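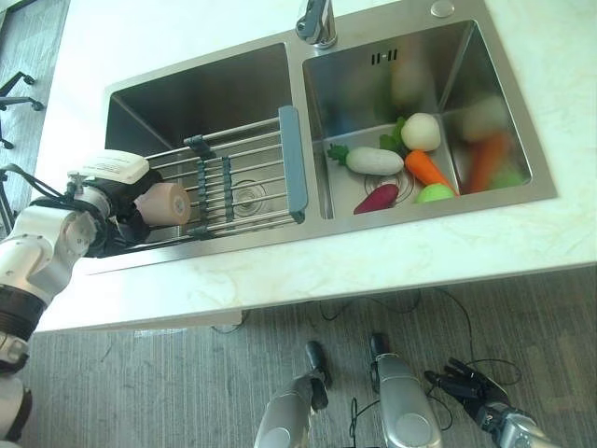
Who should be in the room when you plan to hand a kitchen job to a robot arm?

The people who do that job now, from the first meeting onwards. Managers tend to know how long a shift is and what it costs. The staff know which racks stick, when the delivery comes early and which bits of the job they would be glad to lose.

Home Guides Workplace Tools Contact
Search this site Enter keywords Go

Bringing automation into a staff kitchen: a step-by-step guide
By Mali Jarman
3 February 2021

This guide is for supervisors of works canteens and small catering kitchens. It follows the order we used at Karkesora, where the kitchen serves 80 lunches a day and has a team of 11. The same order should suit a bigger site, though the trial will take longer.

Step 1. Write down the work as it is done

Spend a full week on this. Ask each person to note their tasks as they go, in their own words. Leave out job titles for now. "Sort the veg, rinse it, put it in the crates" is more useful than "food preparation".

At Karkesora we ended up with 74 separate tasks. Plenty of them took under a minute. Keep those in the list, as small tasks often sit between two larger ones and get forgotten when the larger ones are moved to a machine.

Step 2. Mark each task

Use three marks: could be done by an arm, could be shared, stays with a person. Do it as a group and let people disagree. Picking up items of different shapes and setting them down on a rack is a fair candidate for sharing. Tasting, checking for spoiled stock and talking to customers stay where they are. So does anything involving allergens, until your food safety lead has signed off a written method.

If you can't agree on a mark, put the task down as staying with a person and come back to it after the trial.

Step 3. Settle the hours before the trial starts

Staff will ask whether hours are going to be cut. Have an answer ready, in writing, and make sure the site manager has signed it. Ours said that no contracted hours would change during the trial or for six months after it. Mortimer Park, our site manager, read it out at the team meeting and then pinned it up by the rota.

If you can't promise that, say what you can promise. People will plan around a plain answer even when it is a poor one. A vague answer makes them look for other jobs.

Step 4. Practise with dummy items

Start the arm on plastic items, away from service. Toy vegetables do well for a sink task – they come in awkward shapes and can be dropped all day. Keep the same set throughout so that you can compare one day with the next.

Choose two members of the kitchen team to run the practice sessions alongside the supplier, and put those hours on the rota as paid work. Don't ask anyone to do it in their break.

We logged 2822 practice picks before we let the arm near a working shift. Your supplier may suggest fewer. Ask them what the figure is based on.

Step 5. Agree who can stop it

Everyone can. Show each person the stop control, have them press it once while the arm is moving, and record that they have done so. Include agency staff and cleaners. A person who stops the arm should not have to fill in a form to explain why. A line in the kitchen diary is enough.

Step 6. Rewrite the jobs

This step is the one most often left out. When part of a task moves, the rest of it still belongs to somebody. At Karkesora the porter's job changed most. Less of the shift went on sorting and more on wiping down, restocking and watching the arm. Watching is tiring in its own way, so we limited it to 40 minutes at a stretch.

Put the new duties in the job description. If the work now needs more skill, look at the pay grade at the same time – leaving it until the yearly review caused bad feeling at our Bidier site.

Step 7. Review it with the team

Hold the first review after four weeks. Go back to the list from Step 1 and read through it line by line. Ask what has become easier, what has become harder and what has quietly been picked up by someone else. At our first review the team asked for two tasks to be handed back to people, and we handed them back.

Our next review is in October. The task sheet we used can be copied onto any lined paper: task, who does it now, mark, who does it after, date checked.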